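Search the newsletter Go

Nukia build log: perception stack on the bench
9 December 2023

The Nukia unit is now running its full perception chain on the bench at the Berkden shared workshop. For readers who skipped the October item: Nukia is a driver-view module built from secondhand parts. It reads recorded road video, labels what is in the lane and on either side of it, and writes out a steering and speed suggestion. It does not drive anything. The suggestion goes to a log file and, on good days, to a small motor turning a steering wheel clamped to the table.

Most of the past month went into the power supply and the labeling tool. The old supply sagged whenever the compute board and the motor started together, and the board rebooted. The motor is now on its own regulator with a shared ground, and a 2000 microfarad capacitor sits across the motor input. No reboots in the log after that change. Anyone copying the build should fit the regulator first and look at the capacitor afterwards.

The labeling tool, Daden, had a worse problem. It stored boxes against the scaled preview instead of the original video, so every box drifted when the preview window was resized. Labels made before the fix have been thrown out. The current set holds 3000 labeled stills, all street driving in daylight. Classes are moving vehicle, parked vehicle, pedestrian, crossing, sign and curb. Reflections on the hood are masked before training.
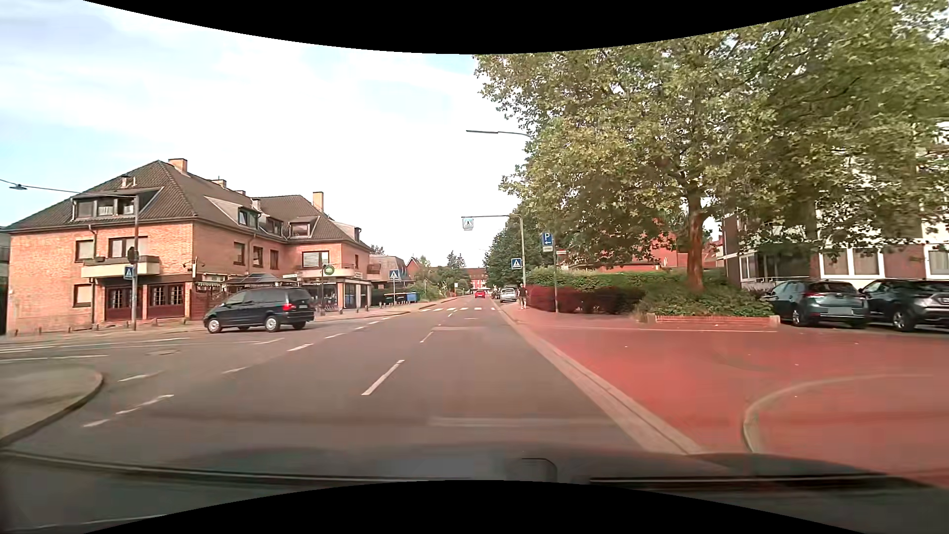

Parked and moving vehicles remain the hardest pair to separate. A single still carries little information about motion, so the model leans on position: a car against the curb gets called parked, a car in the lane gets called moving. This breaks at junctions, where a turning vehicle sits at an angle to the lane and the score flips from one still to the next. The tracker now holds a class until 2 consecutive results disagree with it. That removed most of the flicker at the cost of a slower response.

Signs seen at an angle are also weak. Those facing the lens are found at a useful distance; turned ones are often missed until late, and signs seen from behind were being labeled as street furniture by one person and as signs by another. The rule is now written down in the Daden notes. A sign seen from behind is a sign, with the face field left blank.

The validation set is 346 stills, kept on a separate drive and never opened in the labeling tool after the first pass. Please leave it that way. Training on a copy of it last month gave some very flattering results that had to be withdrawn.

Curb detection uses the Bansal filter, a short edge-following routine that starts at the bottom of the image and works upward. It does well on a continuous curb. It has trouble where a driveway or side road opens and the curb line bends away, and it will follow the bend if given the chance. A limit on curvature helps on straight streets and makes wide corners worse. The limit is a setting in the config file and is off by default.
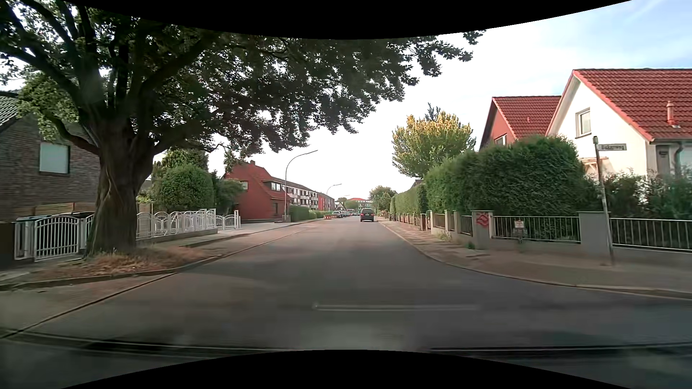 Residential street with a dark van-like vehicle ahead and the curb curving out at the junction on the right.

Tree cover is next on the list. Trunks near the road are handled as fixed obstacles, but shadows across the pavement still produce false curb segments – mostly short ones, and mostly discarded by the length check. Raising the minimum length drops real segments too, so the threshold stays where it is until the shadow class is in.

Outstanding on the hardware side: a proper enclosure, strain relief on the camera cable, and a stop switch for the motor that can be reached from both sides of the table. The wheel clamp has worked loose and should be checked before each run. The wiring diagram on the shelf shows the old supply and should not be used. The corrected one is in the Nukia folder, along with the config file and the Daden notes.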